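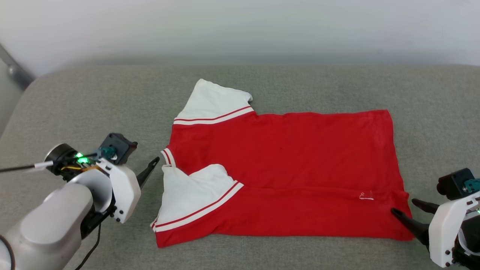

My sister said the house in Gondholm would sell faster if I stopped sleeping in it. She had said so in September too, when the realtor first came through, and I had told her I would be out in a month.

I was still there in February. I had a job at the feed store and a bus that stopped 12 minutes away on foot, and I didn't want to learn another bus. Our father had left the two of us the house and $2,795 in a savings account. My sister wanted to put the money into a new roof. I wanted to leave it alone.

"You can't keep a house because of a bus," she said.

"I'm not keeping it. I'm living in it."

She hung up. I washed my plate and went to sit in the front room, where it was warmer.
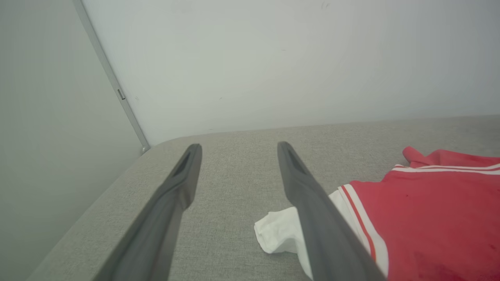 The front room, after supper.

At nine the phone rang again. She had called the realtor. A couple from Zundine had seen the listing and wanted to come Saturday. They had two kids and needed to be near the school.

"Do they know about the roof?" I asked.

"They know."

"And the stairs?"

"They know about the stairs. They want it anyway."

I asked what they were like. She said she hadn't met them, but the woman had asked whether the pear tree still gave fruit, and the realtor couldn't tell her.

"It does," I said. "Every other year."

"Then you should be there to tell her."

On Saturday I got up early and swept the porch. It was 20 degrees out and the steps were icy, so I put salt down. Their car pulled up a little before ten. I went out without my coat and walked them around to the tree first.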